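Consumer Claims and Evidence, Handout 5
Instructor: Glória Veloso
Nov 18, 2019

Read before class. Bring the Drulcombe leaflet and something to write on.

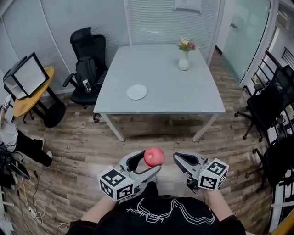
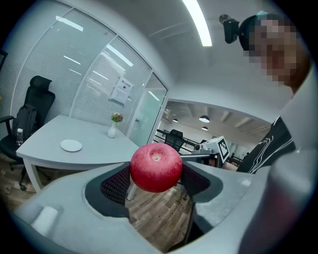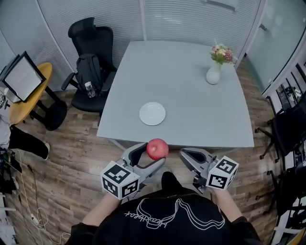

Our subject is the word "natural" on food labels, and why I don't trust it. The Drulcombe leaflet uses it 37 times and defines it nowhere. Ask what a shopper could check by looking. Take the red apple: you can see a deep crimson skin with lighter streaks, and that is all you get. Color tells you very little about how it was grown, stored or sprayed. The leaflet wants you to think otherwise -- it calls bright skin "a sign of purity" and cites no source.

The Pondis survey is supposed to settle things. It had 657 respondents, all of them signed up at the Molluddale farm shop, and asked whether natural food "tastes better." People who already pay extra for something tend to say it was worth paying for. Sofia Abreu's reply (in the reader, section 2) makes this point more politely than I would.

Also be wary of the Quintela chart. The vertical axis doesn't start at zero, and the February figures are missing.

For class:
Pick one claim from the leaflet.
Write down what evidence would change your mind about it.
"More research" doesn't count as an answer -- say what kind, and who should pay for it.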